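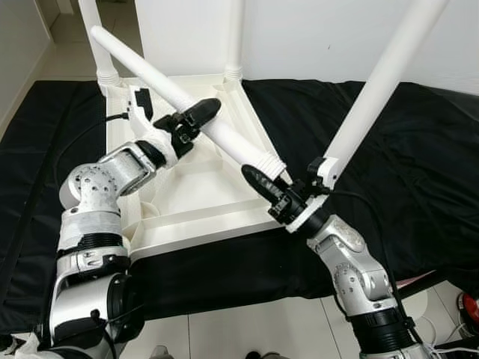
Home from Korkbridge with sore feet and a tote bag I didn't need, and I want to get this down before bed or I'll lose half of it.

The open day was at the Clumia workshop, the long building past the bus depot. I'd pictured a lot of glass cases and people in matching shirts. It was much more like walking into somebody's garage in the middle of a job – cables on the tiles, coffee cups, everyone talking at once. I loved it right away!

I spent most of the afternoon at the furniture bench, where two arms were at work on a small white plastic table. Upside down, legs in the air, the way I'd do it at home on the living room rug. Two legs were standing at the far corners and the arms had hold of another, one gripper near the middle of the tube and the other down at the wide ribbed end. I must have watched that leg for ten minutes. You forget how much your own hands do without asking you. I kept leaning to the left as if I could help.

Korkor Bawa was running the bench and she was so good with the questions. A boy next to me wanted to know if it could build a bunk bed (not yet) and if it ever got mad (no, but she does). She told us they had logged 2722 tries at the leg job over the summer, and that the hard part is the turn of the wrist once the end meets the socket. Push too early and the whole tabletop skates across the cloth. I asked why black cloth and she said they'd had a shiny bench top first and the reflections drove everyone up the wall.

Then the talk upstairs with Stavros Nedeljković, up to 69 people in a room meant for far fewer, so I stood by the radiator. He talked fast and drew on the whiteboard with a pen that was running out. I followed maybe half. The part I did follow was about how the arms learn from a person doing the job first, slowly, over and over, and how the person gets better at it too. He said he can put a table leg in with his eyes shut now and his family is sick of hearing it.

Missed the 4:15 back to Jundthorpe because I went down for one more look. Worth it. Ate a cheese roll on the platform and drew grippers in the back of my checkbook until my pen gave up as well.

Things to do: write to Korkor about the school visit in September, she said to ask early. Look up the Nasr evening class, the one with the beginner kits. Tighten the legs on the porch table, which have wobbled since spring and which I now have opinions about.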